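Leave the Pipes Where We Can See Them
By Wenjie Duan

My neighbors on the third floor in Wesport paid 700 dollars in August to have a plasterboard box built around their pipes. It took a man two days, and he did it well. When I came for tea they asked me if the room looks bigger now. I said yes, to be polite. In truth it looked smaller, and they had lost the corner where the lamp was standing.

I grew up in an apartment where every pipe was on the wall and had its coat of paint each spring. My mother hung towels near the warm one. I don't remember any guest who complained. 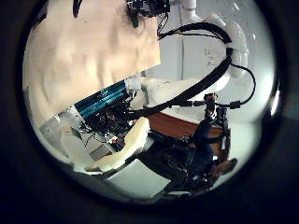
A room where people work has even less reason to be ashamed of its plumbing. Somebody will always need to reach a joint, and it is better when this person doesn't have to bring a saw. I like a white pipe against a white wall, with its elbows showing and a little shine on it, and I don't mind the smudges on the wall by the curve. Smudges can be washed on any Tuesday. A brown wooden table and a beige cloth in soft folds do more for the comfort of a room than a box can do.

I know the argument of the other side, that visible pipes collect dust. This is correct. I wipe mine with an old sock. For cables I am less strict, and I admit that a thick bundle of them is not so pretty, but I would still choose to see where they go.

My neighbors now want to box the bathroom also. The price they were given is 275 dollars, and I have asked them to wait until after the winter.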